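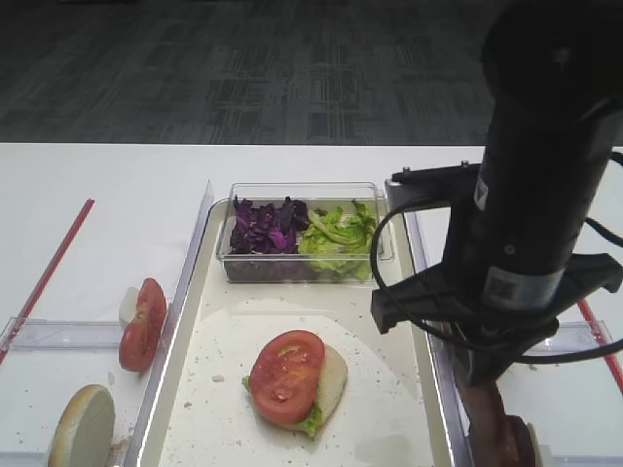
Femke Desmet
Sandwich bench, prep and layout

November, entry started 9:40

Back on the tomato build today. Bun half on the round paper, lettuce on the bun, tomato on top of that. Purple leaves stay in the container at the back of the tray on the left, pale green on the right. I have written the sides down here because Joris and I set the tray up opposite ways last time and then compared notes as if we had done the same thing.

Bread first. The buns are from the second Gratside bag. Bag one had gone stiff at the cut face by late morning and I threw out what was left. The second bag cuts better with the long serrated knife than with the short one. Slice on the board by the sink, never on the tray. We still get crumbs on the paper and on the table next to the tray, and I have stopped trying to chase them during a build. Wipe down at the break and again at the end.

Paper: the round white sheets are fine. The square ones curl at the corners once they pick up any juice, so I would not reorder those. A full sleeve of round is in the lower drawer.

Tomato. I had been cutting thin, and the slices folded when picked up. Went thicker. A thick slice holds its shape and also stands on its edge in the side compartment if there is bread behind it to lean on. Same for the other bun half, which goes in there on edge too. Standing them up makes them easier to get hold of, and it keeps the cut face of the bread off the plastic.

The thick slice does slide. On this one it ended up a bit to the left with bread showing on the right. Siebe wants it centered. I think a small offset is fine as long as the slice is fully on the bun, and I am going to leave the rule as it is until we talk about it. The lettuce poking out at the lower left is also allowed. A leaf that is completely hidden is harder to check than one that sticks out a little.

Weights, for the record. Full load of greens, tomatoes and buns out of the fridge this morning came to 1,665 g. Greens were 430 g of that, tomatoes 579 g. The rest is bread. I weighed before washing. Joris, if you weigh after washing please put it next to the number, water on the frilly lettuce makes a real difference.

11:15. Changed over the greens. The purple leaves were still good, so only the green side got replaced. Washed, spun, then spread on a towel before they went in. Tear the big leaves to a bit wider than the bun. Do not cut them, the cut edges go brown by afternoon.

Lindiwe asked whether the two greens should be in separate containers. I tried it for a short stretch with two of the small Stama tubs. They took up more of the tray than the one rectangular container, and the paper ended up too close to the front edge. Went back to the single container. The piles do creep into each other over the morning and need pushing apart now and then.

Red tape on the table: leave it where it is. If it lifts, press it back down along the same line and write it in here.

2:30 pm. Tomatoes from the bottom of the box are soft. Good for soup, no good for this. Set them aside in the blue bowl in the fridge, anyone can have them.

To do
Order buns, same kind as bag two, and ask Tormod whether the shop can deliver before 9
Sharpen the long knife
Settle the offset question with Siebe
More towels for the greens, we are down to 2 clean ones
Wash the tray and side compartment with warm water and dish soap only — the scrub pad scratches the clear edges

Left the lettuce spinner drying upside down on the rack.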